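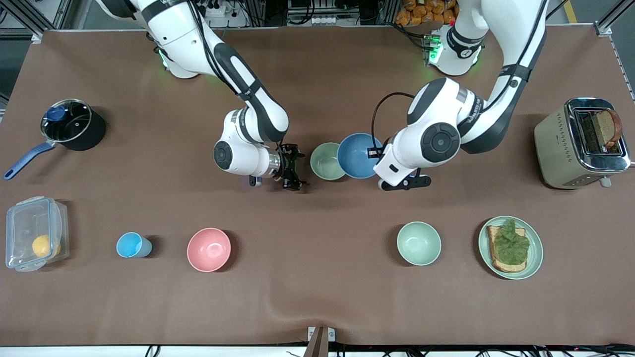

Wed 21 July
By Vernon Caron

Talk notes -- Lotham library evening, main room, 45 minutes plus questions

Start with the porridge. Say good evening first, then straight in: when I was nine my gran gave me a bowl of porridge with salt in it, and I cried. She'd eaten it that way all her life and thought I'd gone soft in the head. So the talk is really about that -- how we decide what breakfast is supposed to taste like, and why we get so cross when somebody else does it differently.

(Wait for the salt people to put their hands up. There are always a few, bless them!)

Oats first. Explain pinhead, rolled and the fine stuff, and pass the jars round while I'm talking. Don't get stuck on milling, I lost ten minutes to it in January and had to gallop through the toppings.

Then water or milk. My own pan at home is half and half, stirred the whole time, and I'll happily argue with anyone over the tea urn afterwards. Mention soaking overnight. Mention the burnt pan and how to rescue it (cold water, leave it alone, go and read the paper).

Portions next -- a small bowl, filled twice, beats one enormous one going stiff while you look for your glasses.

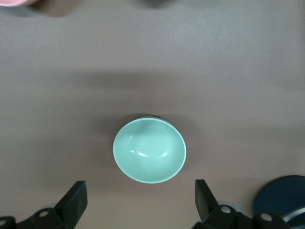 Markos Tsoukalas wrote to me after the last talk to say that I'd been unfair to cold breakfasts, and that in his house porridge only turned up if you were ill. Bread, olives, a bit of cheese, done. Read his letter out if there's time, it's lovely, especially the part about his aunt and the honey.

Go from Markos into savoury toppings. Fried egg, spring onion, leftover mushrooms. Expect groans at the egg. Ask who has tried it before they groan!

Last bit is the recipe sheet. I've printed 600 so please take 2, give one to a neighbour. Remember to thank Karagiannis for the oats and say the hall needs clearing by nine.

Contact: Vernon Caron, Lotham | Copyright Vernon Caron | Back to top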